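Setting up the dot sheet for the pick-and-place test

I wrote this section after my third rebuild of the bench, so it's the version I follow myself. My question was pretty simple: if I train the arm on cube starts at the marked dots only, how well does it cope with starts between them? You'll need the arm, the green cube, an open cardboard box and one big sheet of paper with a dot grid on it.
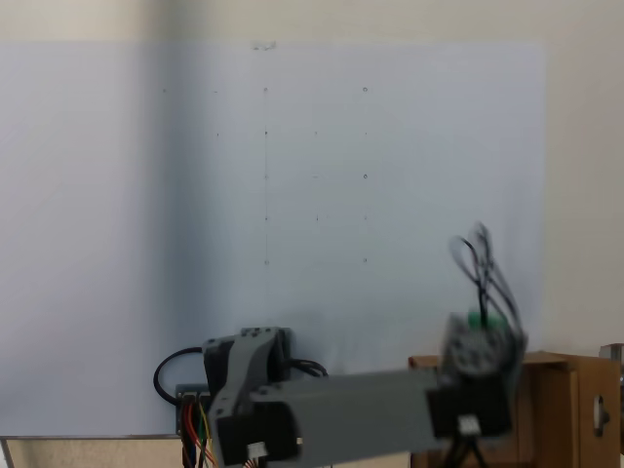
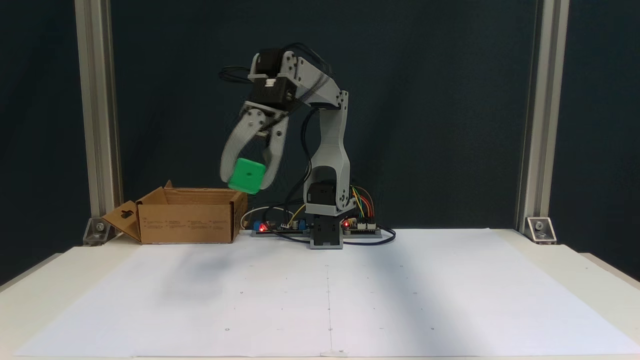
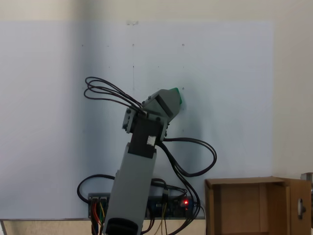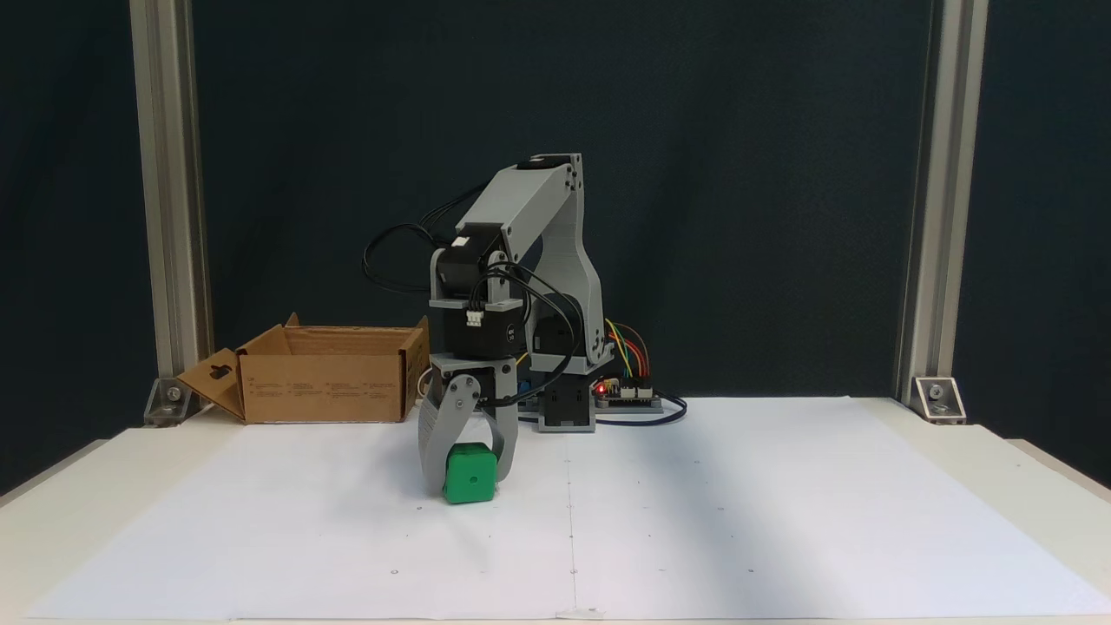 Laying out the sheet

1. Draw a faint pencil line down the middle of the paper, then mark your dots on both sides of it. Keep them tiny! My first batch was big and bold, and I'm pretty sure the policy learned to look for dots (sigh).

2. Line the pencil line up with the center of the base and tape the paper down. Smooth it from the middle outward.

3. Put the box to one side with its flaps folded open.

Caution: switch off the motor power before you reach under the arm. It sags when the power goes, so hold the upper link with your free hand.

Recording

4. Set the cube on a dot, start the log and guide the arm through the pick and the drop. I save each run under its dot number.

5. Do 4 runs per dot, then move on. If the cube slips, throw the run out and redo it.

Note: watch the cables over the wrist. Leave enough slack for a full reach to the far corners, or they'll tug on the gripper right when it closes.

Testing

6. Load the trained policy and place the cube between dots this time. I did 109 of these trials with the Trivono build, and most of the misses were near the outer edge of the grid.

7. Write down every miss, including the near ones. Iulian Cozma keeps our miss sheet, and his columns are cube position, grasp and drop.

8. Check the tape again before the next batch.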